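Sorting out the shed electrics

4 min read

The shed at Wurkbridge came with the house and so did its wiring, which was one extension lead run through a hole in the window frame. I put up with that for nine months. In November I finally had a proper supply put in, and I have been asked a few times what it involved, so I am writing it down.

I did not do the mains part myself. An electrician from Jurville ran armoured cable from the house, fitted a small consumer unit by the door and tested it. He was here for six hours and left me a certificate, which I have put in the drawer with the boiler papers. The trench was my job. It is 42 feet long and goes round the old pear tree instead of under it, and it took me two weekends because the clay was so heavy.

Inside I asked for four double sockets and one light. I should have asked for two lights. The bench is at the back and I stand in my own shadow when I use the vice. I have clipped a lamp to the shelf for now.

The other thing I would change is the height of the sockets. They are level with the bench top, so anything leaning against the wall covers them. A hand's width higher would have been better.

Since then I have been reading about switches and controls, mostly in the evenings. I had never thought about what sits behind a panel button. The part you press and the part that makes the contact are usually separate pieces, and you can often replace one without the other. Sellers don't always list them together, so check what is included before you order. 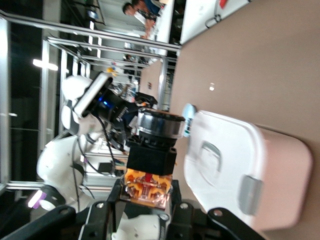
Chenxi Su wrote to say that I should label every circuit before I forget which is which, and that a pencil note inside the lid fades faster than you would think. I have bought a label printer. It has used up one roll already, mainly on jam jars.

Next job is the roof felt, once it stops raining.

Recent posts
Clearing the gutters at Wurkbridge
A walk from Jurville to the reservoir
What I kept from the old kitchen
Pruning the pear tree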